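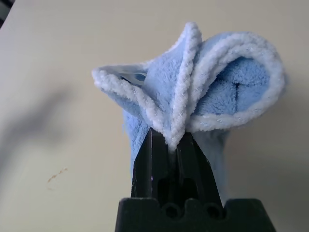
Light blue microfibre cloth with white corded edging, care label still on.

# Cloths and towels from the Gidow laundry room

This gallery goes with the linen list for the Gidow house. The page is for anyone who washes, folds or puts away the cleaning cloths, and it replaces the paper sheet that used to hang inside the cupboard door. Sieglinde Hollmann wrote the first version of the list, and most of the washing notes are still hers.

The blue cloths are for glass, taps and the bathroom mirrors. They have a thick, fuzzy pile on the face and a raised white border, so they are easy to pick out from the flat kitchen cloths when a mixed load comes out of the machine. Please don't use them on the hob. Grease gets into the pile and stays there.

**Washing.** 40 degrees with a small amount of liquid detergent. No fabric softener, as it leaves a film that smears on glass. Keep them away from the cotton towels, which shed lint. Tea towels and floor cloths can go in at 90, but the blue ones can't.

**Drying.** On the rack by the window, opened out flat. The border holds water longer than the middle does, so feel the edges before putting a cloth away. If you have to use the dryer, choose the low setting and stop it after 20 minutes.

**Folding.** In half, then in half again, with the label on the inside. Stack them on the second shelf in the Nygård basket, borders facing out.

**Wear.** A few loose fibres at the edge can be trimmed with scissors. Don't pull them. Once the border starts to come away from the cloth, move it to the rag box under the sink, where it will do for bicycles and boots.

The full list has 78 pieces, including the bath towels and the Arine bed linen. It was last checked in October. New cloths are ordered through Wurkon, and the order form is in the blue folder next to the iron. Write the shelf number on the form as well as the item.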